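Two Baskets and a White Table: Sorting the Stuff That Lands Everywhere

Every house has a flat surface that everything drifts toward, and in ours it's the white table against the wall. Groceries go down on it, mail goes down on it, and by October, when school and work are both going full tilt, I'm fishing the tape out from under the bananas. I tried drawers first, and then a three-tier stand from Pryor that wobbled every time I reached for an apple, and I finally came back around to plain woven baskets, one for fruit and one for office supplies, and we've been happy ever since!

Get baskets that match if you can. They don't have to be fancy (I do love the ones at Atley, but look in your closets first). What you want is low sides, so you can see what's in there without digging, and a rim that's comfortable to grab when you need to carry the whole thing off to the kitchen.

Then pull everything out into the middle of the table and put it away one piece at a time. It takes a few minutes, and I always find something I'd given up on.

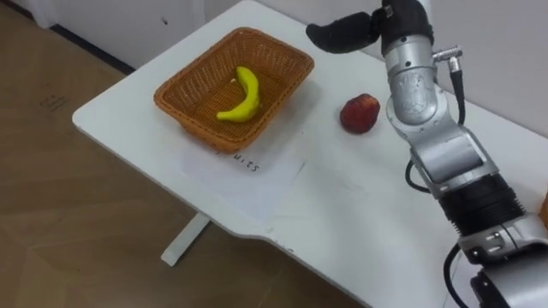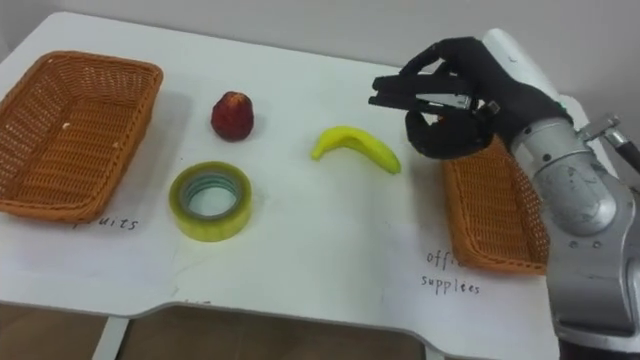
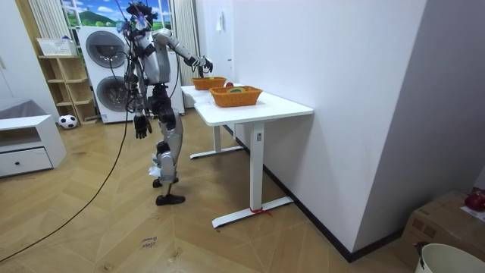
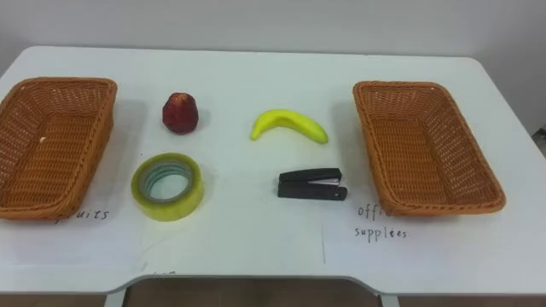
Now, about labels. For the first week or two, it really does help to have the names written where everybody can see them, and after that your hands just know where to go. If your table wipes clean, you can write right on it, but please try your marker on a hidden spot first and leave it overnight. Otherwise a strip of masking tape does fine, and it peels up when you change your mind, as I did 3 times before I settled on which basket went at which end.

Line the fruit basket with a folded dish towel if you keep soft things in it. Berries go in the refrigerator at my house, whatever the label says, and bananas sit on top of the pile so they don't get bruised. Once a week I take both baskets out on the porch, turn them over, and give them a good tap, and then I go over the weave with an old dry toothbrush. If something sticky has gotten in, use a barely damp cloth and let the basket dry completely before you fill it again.

Tape, scissors and the stapler live in the other one, along with a little jar for paper clips, which will otherwise work their way into every gap in the weave.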